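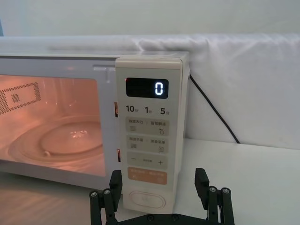

Bonsu

Rirov two-finger gripper

A parallel gripper for light arms, sold by Foremstead. Each finger is a flat black pad on a pair of linkage bars, and the pads open wide enough to sit either side of a microwave's control panel – handy for kitchen and appliance tasks.

Price: 918, excluding VAT
In the box: gripper, 2 spare pads, 16 screws, hex key
Wrist camera mount: sold separately
Delivery: 7 working days

Fits the Pretov arm without an adaptor. Orders placed before April used the older base plate.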